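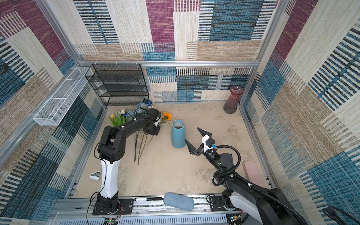
Isik Update Out Now

The April patch for Samlow's racing game Isik is finally on all consoles, three weeks after the PC version. It adds 12 tracks and raises the frame rate to 90 in performance mode. Split-screen is still missing – the studio says it's working on it.
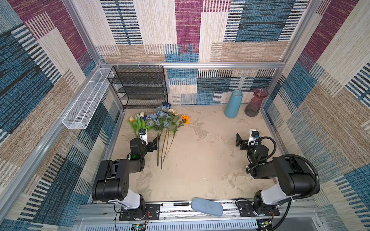

Lukian Koval wrote in to say that the new tracks are fine, but he would trade them all for split-screen. Saves carry over from the old version.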